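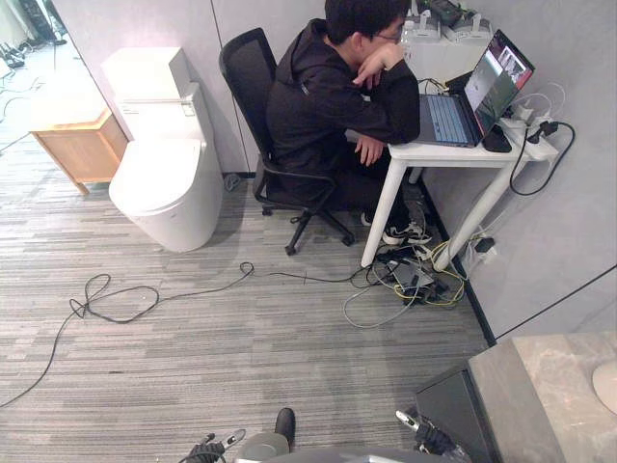
4. Are the Chores Done Yet?

Figure 3. A mock bathroom with its operator's table. Chores assigned to this room: wipe the counter, close the toilet lid, clear the floor.

4.1 What we asked for

The bathroom is where optimism about household robots goes to be tested. Kitchens get the funding and the videos, and folding laundry has a literature of its own, but the people who answered our April survey in Drindport put the bathroom first when asked which room they would hand over to a machine. We took them at their word and wrote a protocol of short chores, each with a plain pass mark that a tired parent would accept. A counter passes if no visible residue is left on it. A floor passes if a person could cross it in the dark without swearing.

The Skekside runs produced 2119 attempts, of which 1712 were scored. The rest were thrown out before scoring under the rules in Section 3, most of them for faults in logging. We mention this because papers in our field tend to report the scored attempts and let the others retire quietly.

4.2 Wiping and closing

Flat surfaces went well. Given a clear counter and a cloth already in the gripper, the robot wiped in long, even strokes and rarely missed a strip. Given a cloth folded on the counter, it did worse, and given a cloth that had slid into the sink it mostly gave up. De Luca's scoring scheme treats these as one task, "wipe counter," and a reader who sees only the combined score will learn very little about whether to buy one.

Toilet lids were easier than we had feared. A lid is hinged, it moves in one direction, and gravity is on the robot's side for the second half of the job. Opening one was another matter, and we left it out of the main table after 134 attempts that taught us a great deal about plastic.

4.3 Clearing the floor

Cables on carpet remain the hardest thing we tried. A long black cable like the one in Figure 3, with a small loop in the middle and a looser tangle farther on, offers a planner no obvious place to start. It has no top and no front, and pulling on one part moves another part somewhere else. Where it joins a cluster of other cords, as it does under the table, the planner must also decide which cords are clutter and which are keeping something switched on. Ours had no opinion on this. The Tudance grasp library, which we used without changes, treats every cord as a separate object until two of them cross, after which it treats them as one large object and tries to lift it.

We capped each floor trial at 10 minutes. Ginevra Rizzi, who scored the floor trials, proposed a category for "tidier but now in a different place," and we adopted it. It became the most common result.

4.4 Who is doing the work

Success rates leave out the person at the laptop. A chore that needs somebody seated a few steps away, watching a screen, has been moved from the hands to the eyes, and we are not sure the household comes out ahead. We therefore report operator attention next to success for every task. For wiping, attention fell as the runs went on. For cables it stayed where it was – high, and somewhat resentful.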